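Print this page | E-mail to a colleague
Filed under: Course materials > Automation > Planning & purchasing

Week 4 handout: What the quote leaves out
2021-11-09

Right, these are my notes from the session, tidied up a bit, with the things people asked afterwards stuck in where they belong. If you missed it, read this before you start on your budget sheet.

We spent most of the hour on the Hestus quote, so have it open next to you. The big number on page one is for the arm and its controller. That's the number everybody carries into the meeting with their boss, and it's the one I want you to stop quoting! Go to page two and you'll find the hand listed as an option, then the cabling, then a training day, then a support contract that starts the day the crate leaves the warehouse (check that date, please, I've been caught by it myself).

How I lay out a budget sheet:

Line 1. Arm and controller.
Line 2. Hand or gripper, with the mounting plate. Ask if the plate is included. Lanthorpe charge for it, Hestus don't.
Line 3. Spares. Fingertip pads wear, and you don't want to be waiting on a delivery for a bit of rubber. The ones in our worked sheet are 16 each and I'd buy two full sets for a four-fingered hand.
Line 4. Wrist camera and its cable.
Line 5. Floor, power, lighting. More on this below.
Line 6. Delivery and unpacking. We've got 319 in the worked sheet.
Line 7. A float. I put 1000 and I always end up spending it.

Rohani Sutanto asked if you can skip the multi-fingered hand and go for a plain two-jaw gripper. Often yes! If all your parts are boxes of one size, buy the simple thing and keep the difference. Her group's case study (the Wiltton one) has odd-shaped parts, so there I'd price both and show the two totals side by side.

Now, space. People plan for the footprint of the base and forget the reach, and then they forget that all the stuff which used to live in that corner has to go somewhere. Cases and boxes take up wall. Measure the wall as well as the floor, and draw it all on the same plan. Look at the ceiling lights too while you're in there, as glare on a shiny white surface can give a camera trouble and moving a light fitting costs money.

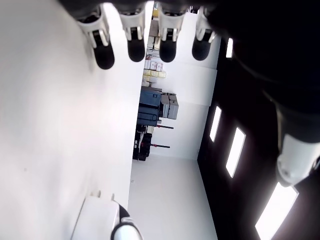 Fig. 1. Four-fingered hand from the wrist camera, with storage along the back wall.

Kristaps Mockus is taking the October group through the same material with the Lūse figures, so if you swap notes with them your totals won't match. Don't panic, the layout of the sheet is the same.

For next time: fill in lines 1 to 7 for your own case, and write a sentence by each saying where the price came from. "Supplier's website" is fine for a first go. Bring a sketch of the room with the door width marked on it, and find out who signs for deliveries.

2 comments | Share this page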